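Drelier opens orders for Stuno road sensing kit — fleets asked to budget early
0 comments | 12 shares

Drelier is now taking orders for Stuno, its automated driving kit for cars and light vans. Sold as a camera unit, computer and software licence. Minimum order 10 kits, delivery from January.

Noémie Huet, who runs fleet sales, wants buyers to plan for the whole cost. "People budget for the box and forget the fitting, the training and the spare parts. Put 30 per cent on top and you wont get a shock."

Motorway work is where most customers will begin — lane keeping, following traffic, reading overhead signs.

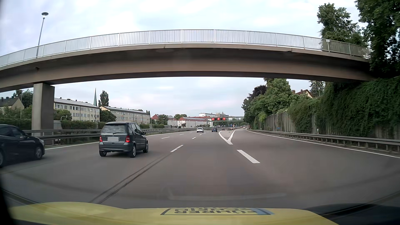
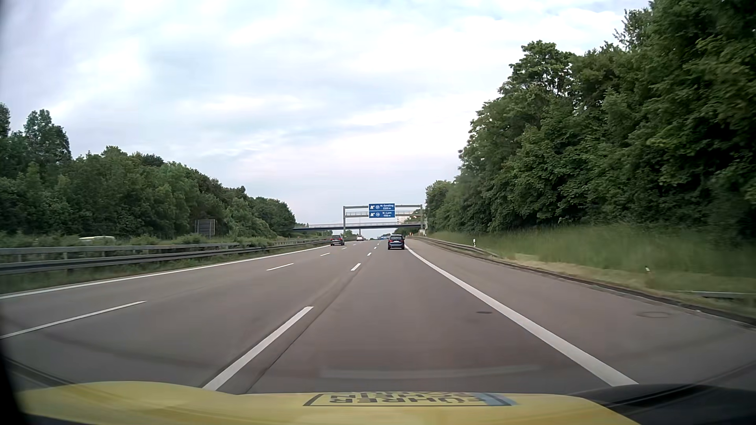
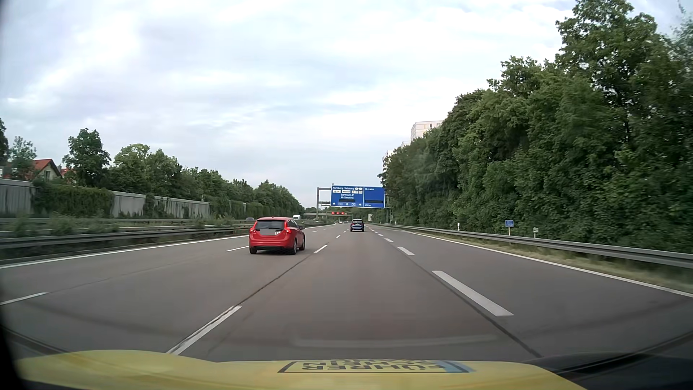 Motorway driving with other traffic ahead, seen over the car's yellow bonnet.

First buyer is Meléndez, the parcels firm, with 60 kits for its Clamden depot. Fitting to be done in batches of 12, so vans are not all off the road at once.

"We looked at leasing and went for purchase," said Ineke Declercq, fleet buyer at Meléndez. "Three year licence, fixed price. Easier to get past finance."

Lease terms avaliable on request. Price list and fitting guide from the Drelier sales desk, open until 5pm.

ENDS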